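Gripper comparison, working group minutes
2024-05-26

Present: Denise Garside (chair), Liam Whitlock, Quang Huỳnh, Darren Pearce (notes)
Apologies: Denise Inskip

## 1. Notes of the last meeting

Accepted with one correction. The controller on loan from Wusmont is the older model, so the firmware item can be closed. Liam will tell Wusmont we don't need the update.

## 2. Block and circle task

Quang went over the setup for anyone who missed the first session. Two foam blocks, a blue one and a green one, go on the whiteboard, and a loop is drawn on the board with a black marker. The arm has to get the blue block inside the loop. The green block is left out of the loop and is only there to see whether the controller goes for the wrong color.

Both candidates, the Gedura fingers and the Nugroho fingers, will do the same task with the same controller settings.

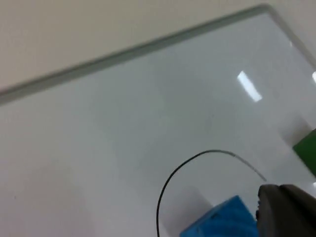
Liam raised the question of glare. The board is glossy and the ceiling light comes back as a bright patch in the wrist view. He thinks this matters more for the green block than the blue one, as the patch can land close to it. Quang would sooner keep the board and fix the exposure by hand. Denise G. asked that we try the exposure first and only look for a matte board if that fails. Agreed.

Darren asked for the loop to be redrawn from a template. Freehand loops come out a different shape each time and it makes scoring hard when the block is close to the line. Quang said a wobbly line is closer to what a customer would give us. Left as it is for now — Darren will write down what counts as "in" when the block is over the line.

## 3. Fingers

The Nugroho fingers are easier to mount and the screws are the same size as on our old set. Liam finds the Gedura tips better on foam and said the block turns less when it is let go. Darren did not see much difference and would like more trials before anything goes in the report.

Quang reported on run 1507, which he had to stop by hand. The arm waited beside the board for longer than it should have, and the log shows the controller still looking for a target. He doesn't think the fingers had anything to do with it.

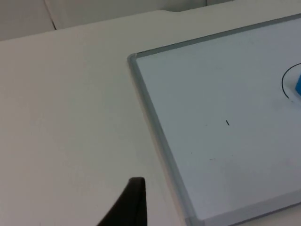 The time limit on the search step is set to 300 seconds, which everyone agreed is far too long. Quang will bring it down and run the same start position again. Liam asked him to keep the old log so the two can be compared.

There was a short discussion on cleaning the board between sets. Old marker strokes are being left on, and Denise G. is worried the software could take a stray mark for part of the loop. Wipe the whole board before each set, including small marks away from the blocks.

## 4. Cameras

We are keeping two views, the wrist camera and the fixed one. Darren uses the fixed view for scoring and has had no trouble telling whether the block is over the line. The wrist view loses part of the board whenever the arm is off to the side, so it should not be used for scoring on its own.

Liam has asked Gilik for a price on a wider lens for the wrist. No reply yet.
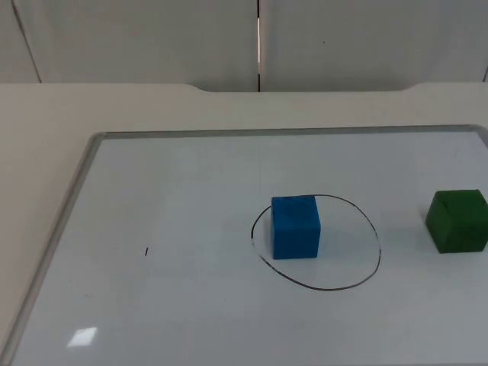 ## 5. Actions

- Quang: set exposure by hand, shorten the search limit, repeat run 1507
- Darren: scoring rule for blocks over the line, sent around before the next set
- Liam: chase Gilik on the lens, write to Wusmont
- Denise G.: ask Denise Inskip if the report can move to October

## 6. Any other business

Spare foam blocks are in the drawer under the controller. Please put them back there after use.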